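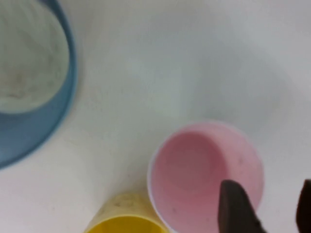

The Curtains of Preketitz Street

Last updated: January

Yamila Sosa measured the window three times, and each time she wrote the number on the back of her hand. The glass was 46 inches wide. The wall beside it was painted a green that the last tenant must have loved very much.

"You will want something heavy," said Mr. Carrasco from the doorway. He owned the building and had opinions about all of its rooms. "My mother had velvet here. In winter you did not feel the wind at all."

"I want to see the street," said Yamila.

"Everybody wants to see the street in the first week."

He left her the key and a paper with the rules of the house. She sat down on the floor, under the window, and ate a roll with cheese. She had come from Londlow with two suitcases and a lamp. In her old apartment the curtains had belonged to her sister, and the rug too, and when the sister married they went away together with the sister.

The shop of Greso was on the corner. It was narrow and very long, and the rolls of cloth stood against both walls like people waiting for a train. The old man inside did not ask what he could do for her. He looked at her hand, where the ink was, and read the number.

"And how high?"

She turned her hand over. On the palm she had nothing. She had forgotten the height.

"Go home," he said kindly. "Measure. I am open until six."

She went back up the stairs, measured from the rod to the floor, and returned when it was already dark. He had put three cloths on the table. The first was a brown velvet, and she thought of Mr. Carrasco's mother. The second was white and thin. The third was yellow, with small gray leaves, and one edge of it was faded from standing for years near the door.

"How much is this one?"

"New, it was 400. With the edge like this, 200, and I sew it myself."

It was still a lot of money. Yamila touched the faded part. In the kitchen in Londlow, when she was small, there had been a cloth over the shelf with leaves like these, maybe bigger. She could not remember if it was yellow. She asked her sister on the telephone that night, and her sister said it was orange, and that it was fish and not leaves, and why did she want to know.

The curtains were ready after nine days. Greso came himself to hang them, with his own ladder, breathing loudly on the stairs. He put the faded edge on the side of the wall, where the green was, and it looked better there than Yamila had expected. Then he stepped down and pulled the cloth closed, and open, and closed again.

"It catches a little on the left," he said. "Use soap on the rod."

Mr. Carrasco came to look in the evening. He stood with his hands behind his back.

"Thin," he said.

"Yes."

"You will feel the wind."

She did feel it, later, when she had turned off the lamp. The cloth moved away from the glass and came back. A bus stopped below, and its light went slowly over the leaves, from the left side to the right, and she lay on her side to watch for the next one.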